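Wrist camera on the Irkov gripper: keep it or move it out?

estela_f
I've been running the Irkov two-finger gripper with the small Beteck camera up by the wrist for two weeks now, mostly on dishwasher work. The arm and controller are the same ones we had before. I want to settle the camera position before June, when Sebastián needs the arm back.

Grip is fine. Reach is fine. My complaint is how much of the picture I lose to the gripper. The housing takes the whole top, and then there is the finger on the left.
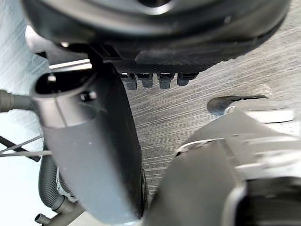 Wrist camera view. Finger on the left, corrugated hose behind it.

I can crop the top off in software, but the finger is in the part I need. Has anyone moved this camera outboard, and did the calibration hold?

sebas_olivares
You don't need to move it. Mask the housing and the four tabs once, save the mask with the tool profile, and forget about it. They are fixed to the wrist. The fingers need their own mask because they change with opening width.

I had the Cloltport bracket on mine, which puts the camera 16 mm further out. I saw more of the part and less of what the fingertips were doing. I took it off after nine days.

paravena
I disagree with Sebastián. Masking throws away pixels, it doesn't give you any back. If the part is under the finger you still can't see it. The Cloltport bracket calibrates fine if you redo the hand-eye step after tightening and don't reuse the old file.

Estela, is focus a problem too? Mine is set for the middle distance and anything right by the lens goes soft.

estela_f
Yes, focus too. With both fingers in view, the one on the right is a gray blur with no edge I would trust.
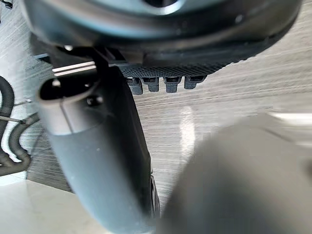
So I can't use the fingertips as a reference on that side. I've been taking opening width from the controller and ignoring the picture for it. The brushed panel is also a nuisance. It throws a bright vertical patch, and auto exposure hunts when I get near it. I've locked exposure and that helped some.

analyn_d
Lock white balance as well. And what does it look like over the rack? Stainless on stainless was the worst case for us, and a plain panel won't tell you much.

estela_f
White balance is locked now, thanks. Over the rack, the rods come out clear enough to pick one by one. The pale plastic tube is easy to find against them, but its right end goes behind the finger.
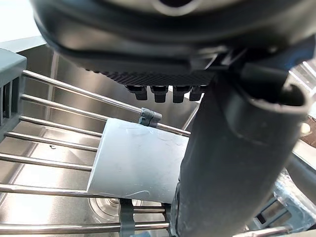

Re: Wrist camera on the Irkov gripper (page 2)

paravena
That last one is my argument for the bracket. You have the left rim of the tube and you are guessing the other end.

sebas_olivares
Or roll the wrist and take a second look before closing. It costs you a move and no money. The bracket and a spare cable were 781 when I bought mine.

analyn_d
A second look is slow if you have a full rack to get through. I'd borrow a bracket first. Violeta Villalba had one on her Au arm and may not be using it.

estela_f
I'll ask Violeta. Until then I'll do the wrist roll with Sebastián's mask and log the misses, and post the numbers for both setups in this thread.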